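Category: Engineering for Everyone > Materials & Machines

Print this article | E-mail this article

Tolerance (engineering)

Tolerance is the amount a part is allowed to be wrong. I know that sounds like a funny thing to put on a drawing, but every drawing has it, and once you start looking for it you see it everywhere (the wobble in a drawer, the lid that takes two tries). If a shaft is supposed to be 30 millimeters across, no lathe on earth will cut it to exactly 30, so the designer writes down how far off it can be and still do its job.

Why not just ask for perfect?

Money, mostly! I learned this in my first job, at a little pump maker in Brinmont, where I drew a mounting bracket and put the tightest limits I could think of on every single hole. I was so proud of it. The shop foreman brought the drawing back on Wednesday with the price of each part penciled in the corner, and I went home and redrew it that night. Tight limits mean slower cutting, more measuring and more parts in the scrap bin. A bracket that gets bolted to a wall doesn't care about a hair's width.

Fits

When two parts go together, their tolerances have to be thought of as a pair. We call the result a fit, and there are three families:

Clearance fit: the shaft is always smaller than the hole, so it slides or spins. Door hinges work this way.

Interference fit: the shaft is always a little bigger than the hole, and you have to press it in, or heat the outer part so it grows. I love doing these – the part drops in, cools down and that's that, you won't pull it out by hand.

Transition fit: could go either way, depending on which two parts you happened to grab. It's handy for locating pins.

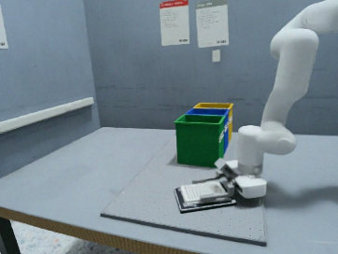 Lærke Holst

Stack-up

Now for the part that trips up students, and tripped me up too. Small errors add. Say you bolt 22 spacers in a row and each one may be a tenth of a millimeter too long. Worst case, your row is 2.2 millimeters too long, and the cover won't close. My friend Bimla Tiwari ran into this on a conveyor in Tarkumville, where every plate passed inspection and the finished frame still came out crooked. She fixed it by measuring all the holes from one edge instead of from each other. That edge is called a datum, and picking a good one is half the work.

You can also play the odds. With a batch of 2,000 parts, hardly any assembly will get all the long ones at once, so many designers use statistics and allow looser limits. I still do the worst-case sum first, on paper, before I let myself be clever.

See also: Calipers; Datum; Gauge block; Surface finish

Contact us | Copyright Dotitach Learning Pages | Back to top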